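Gripper keeps nudging the thing next to the thing I want 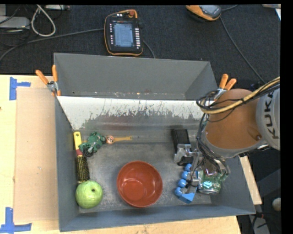

Arthur, May 4, 2021

We're comparing two grippers on the KUKA, the metal one that's on it now and a softer one on loan from Skokeo. Both pick from the same grey bin. Anything out on its own is fine, the bowl included. What goes wrong is the hairbrush, which has the apple-like fruit at one end and the toy motorcycle alongside, and anything up against a wall. The metal gripper scores 7 out of 10 on a good morning. The soft one gets the same score by failing at completely different objects, so I have learned nothing at some expense. Is there a fair way to compare them, or do I toss a coin?

Minano
Is your bin clamped? We lost a week to one that crept.

Arthur
Clamped at the back, both sides. It's the one part of the setup I trust.

Sillorum
One score over a mixed bin won't tell you much. Split it by situation: out in the open, touching a neighbour, against a wall. Lay out 5 arrangements, photograph each one and put everything back the same way before you swap grippers. Tipping it all in again and calling it random is how you end up with your 7 out of 10. Log a nudge separately from a drop as well – a nudge is usually the approach angle or the width of the fingers, and a drop is usually grip. Keep the speed the same for both. I'd do at least 3 runs per arrangement, dull as it is.

binpicker_again
just use suction

Sillorum
On a hairbrush?

binpicker_again
ok not on the hairbrush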